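Lundau / Products / Tote Handling / Dimotia DT-22

Dimotia DT-22 Tote Handling Package

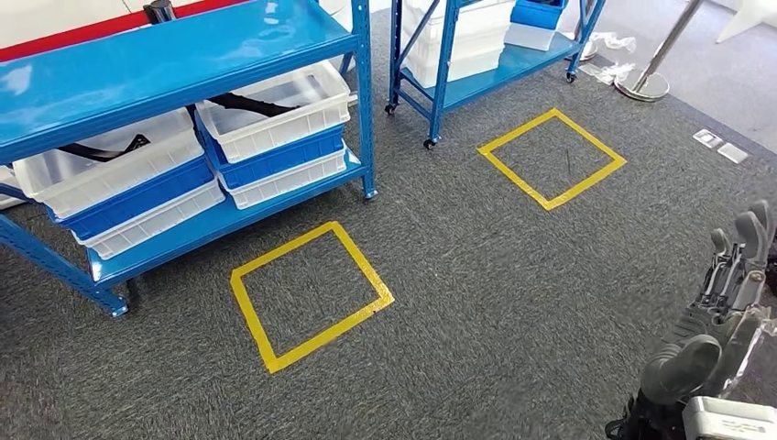

The DT-22 is a software and hand package for two-armed mobile robots. It covers one family of jobs: picking up a plastic bin, carrying it a short distance and putting it down within a marked area. It does not include the robot base. Pickup and set-down areas can be marked with floor tape, and the yellow squares shown on the carpet are the kind of marking the package is meant to work with. Tape edges need not be perfectly straight, but the outline must be closed. Bins may be nested with their rims offset and may carry a coiled cable or similar light contents. Open-fronted shelving is supported, on fixed feet or on castors, provided the castors are locked during the cycle.

What it does today

Lifting a single bin from a lower shelf to a floor square, and returning it. Taking the top bin from a nested stack. Moving between two squares on level flooring, including low-pile carpet. Stopping when a person enters the working area and resuming on command from the operator.

What it does not do yet

Separating bins that have jammed together. The hand will try twice and then call for help. Winding or untangling cable. Picking up film, bags and other thin plastic, which the depth sensing reads poorly. Working on stairs or thresholds. Anything involving liquids.

We are often asked whether the same package can clear a kitchen or sort laundry. It cannot. Household work changes from room to room and from one hour to the next, and a machine that restocks a shelf reliably will still fail at a drawer it has not met. Buyers with a fixed layout and one size of bin will get useful work from the DT-22. Buyers without those should wait.

Test results

The current release was run for 3,000 cycles at our Lundau workshop under Tormod Skjelbred. A cycle is one bin out and one bin back. The first 1,000 cycles used empty bins and the remainder used loaded ones. The operator had to step in 22 times, mostly for jammed stacks. A person doing the same job is faster. The case for the package rests on long runs of repeat work where speed matters less than having it done overnight.

Specification

Maximum bin load: 7 kg
Hand: articulated fingers with opposed thumb, left or right
Bin material: rigid plastic, opaque or translucent
Floor: level, hard or low-pile carpet
Marking: closed outline, contrasting colour
Supervision: one trained operator on site

In the package

One pair of hands with wrist adaptors, control software, a roll of floor tape, a setup guide and two days of operator training. Spare finger covers are sold separately under Vostalico part codes.

Ordering and support

Sold by Marinescu in single units. Send a floor plan and the outside dimensions of your bins with the enquiry. Site checks are arranged by Ona Stankevičius and technical questions go to Savvas Karagiannis. Orders placed now are scheduled for delivery in March. Software updates are included for the first year and are charged annually after that.

Page last revised 4 January 2026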